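Jhair Condori wrote:
> Convoy at the Haslinger gate again Monday, 40 trucks, no plates.
> Has to be tied to the Prarka flights.

Forty, counted in the dark from 416 yards? I doubt it. Ulla Viklund sat at that gate until 3 a.m. and logged two pickups and a water tanker. 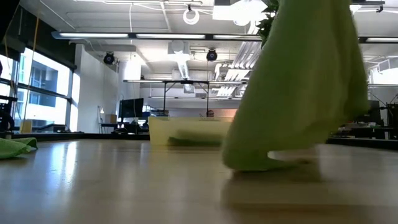
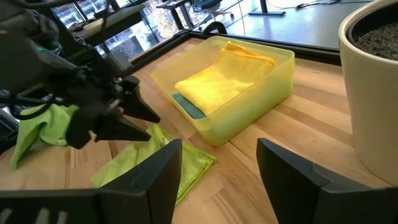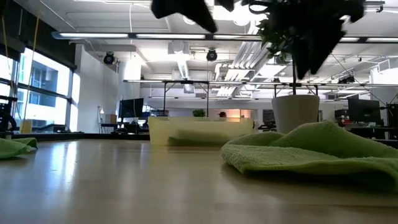
Photos: Britt-Marie Berge

As for Prarka – the only source is still one post on the old Julgate board. Does anyone have a tail number? Until then I'm leaving it off the map.

Amrit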